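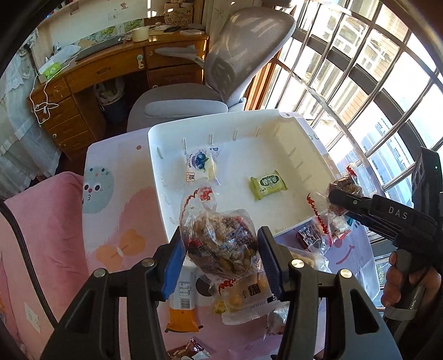
Individually wrapped snack

An individually wrapped snack is a small portion of food, usually one to three bites, sealed in its own packet. Common contents are dried fruit, dried meat, nuts, small cakes, crackers and candy. The packets are sold loose by weight, in mixed outer bags, or in cartons for offices and vending suppliers.

Packet types

The pillow pack is the most common form. A single web of film is folded into a tube, sealed along the back and closed at both ends by crimping jaws. The ends are cut straight or in a zigzag, and the zigzag edge gives a starting point for tearing. Clear film is used where the food itself is meant to be seen, as with baked goods and nut pieces. Printed opaque film is used for fillings that fade or turn rancid in light.

Twist wraps are closed by turning the film at one or both ends. They need no heat seal and open easily, but they are not airtight and suit hard candy better than moist food. Vacuum packets cling tightly to the contents and are used mainly for meat and cooked nuts.

Typical net weights run from 8 to 45 grams. The Flolby range, sold as mixed cartons of 1,000 packets, uses a single film width for all 23 varieties, so that one machine setting serves the whole line.

Labeling

Space on a small packet is limited. Producers generally place the name and a picture of the flavor, often a fruit, on the front and move the ingredients and barcode to the back. Packets meant only for sale inside a larger bag may carry a shortened label – the full text then appears on the outer bag.

Serving and sorting

Mixed snacks are often set out in a shallow tray, which keeps the packets in one or two layers and lets the labels be read without digging. Rectangular plastic trays with ribbed walls are stiffer than smooth ones of the same thickness. The Kimaro tray, made in Trondport, is a low-sided pattern of this kind.

Sorting is done by content, by flavor or by date. Soft baked goods are placed last or on top, as they crush under heavier packets. Empty wrappers should be removed during sorting, as crumpled clear film is easily mistaken for a full packet.

Storage

Sealed packets are kept dry and out of direct sun. Nuts and dried meat keep best in a cool cupboard. Once opened, a packet is normally eaten at once or moved to a lidded container.

See also: Fukska (snack box); Pillow pack; Twist wrap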